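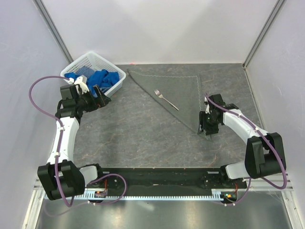 News > Club notes > October

Home | Swaps | Recipes | Contact

Our soup swap is back!

What a turnout – 67 jars came through the door at Kutach Hall, and I went home with five I can't wait to open. Romana Danko's sour cabbage was gone before 6:15, so get there early next time. Isla Tamihana brought a smoky pumpkin with lime that had people asking for the recipe all evening, and she's happy to share it (see the next issue). Please label jars with the date and any nuts or dairy.
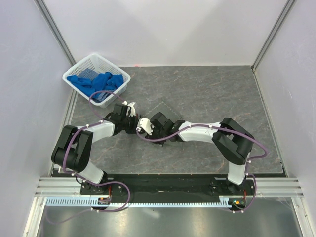
Next swap

Same hall, doors at 6 p.m. Bring up to four jars and take home as many as you bring. Beginners very welcome – plain lentil always goes fast!

We use cookies to remember your settings. Accept | Manage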